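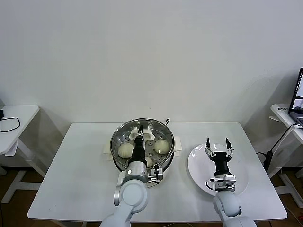

On 10/21/24 Joyce Kimaro wrote:

I have been making steamed buns from the recipe in message 204 of the archive and I keep getting the same trouble. The dough rises well and the buns look smooth when they go in. When I lift the lid at the end they are full and round, and then in the time it takes me to find a plate they sink and go wrinkled. The inside is chewy and a bit yellow near the bottom. I have tried less yeast. I have tried another brand of flour. My sister in Kendside uses the same recipe and hers stay up. Does anyone have an idea what I should change first? I would like to change one thing at a time if I can, as I have wasted a lot of flour.
Joyce

(end of quoted message)

Joyce,

I went through this for most of one winter, so I will tell you what I found and you can take what applies to your kitchen.

The first thing I would change is the second rise. The recipe in 204 says to let the shaped buns rest until doubled. I think that is too long. Mine collapsed every time I waited for double. What I look for now is a bun that has gotten lighter in the hand and a dent from a fingertip that comes back slowly and not all the way. If the dent stays put and doesn't move at all, the dough has gone too far. You can knead it again and reshape it once, and you will get a usable bun out of it, though the skin is rougher.

In April my kitchen is warm by noon and the second rise is short. In cold weather it can take three times as long. The recipe gives one time for both and I would cross it out.

The second thing is the lid. I turn the heat off, leave the lid where it is for five minutes, then tilt it open a crack and leave it like that a little longer before taking it off. Satish Rana posted the same advice some years ago and I ignored it because I didn't think it could matter. It does help with buns that are a little over-risen. It won't save buns that are badly over-risen, so I would still fix the rise before anything else.

Third is water on the lid. If you have a metal lid, the drops fall on the buns and leave those hard shiny patches. I tie a dish towel around the lid with the corners pulled up on top and knotted. Keep the corners well away from the flame. Narendra Nishad uses a bamboo basket and doesn't have the problem, but I've never wanted to store one.

As for the yellow color at the bottom, are you using baking powder as well as yeast? Too much of it, or not mixing it through evenly, can turn the dough yellow in spots. The version in 204 has it and the older version does not. I leave it out. If you want to keep it, sift it with the flour. Chewy on the bottom can also be the water level. If the boiling water is up near the tray, the bases get soaked. Keep it well below.

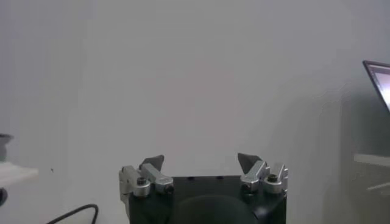 Flour comes next, and I'd leave it for last since you have already tried two. I use plain all-purpose. Bread flour makes a bun that is tougher than I like, and it shrinks back when you shape it. Cake flour by itself gives a very white bun that tears easily. Some people on this list mix the two and are happy with it. Harsh Pal wrote that he had to add a spoonful more water after switching brands, and that matches what I have seen. The dough should be soft but should not stick to a clean table.

You also asked about changing one thing at a time. A cheaper way is to make one small batch of dough, shape it all, and steam it in two rounds. Put the first buns in when you think they might be slightly early. Put the rest in when the recipe tells you to. Everything else is the same, so if the first round stays up and the second one sinks, you have your answer for the price of a single batch. Write the times on a piece of paper along with how warm the kitchen was. I keep mine inside the cupboard door.

One more small point. Knead out the air before shaping, more than you would for loaf bread. Roll the dough flat, fold it, roll it again, and keep going until the cut side shows no big bubbles. Large bubbles under the skin are what leave those craters after cooling. This is separate from the sinking, but you mentioned wrinkles and it might be some of both.

The ones that fail are fine sliced and fried in a dry pan the next morning, so don't throw them out.

Does your sister let hers rise in the same kind of pan, and is her kitchen colder than yours? If you write back with that and whether you used baking powder, I can compare with my notes. Also, if whoever looks after the archive is reading, could a line be added to 204 about the second rise? This question has come up before.

Alcides Caldeira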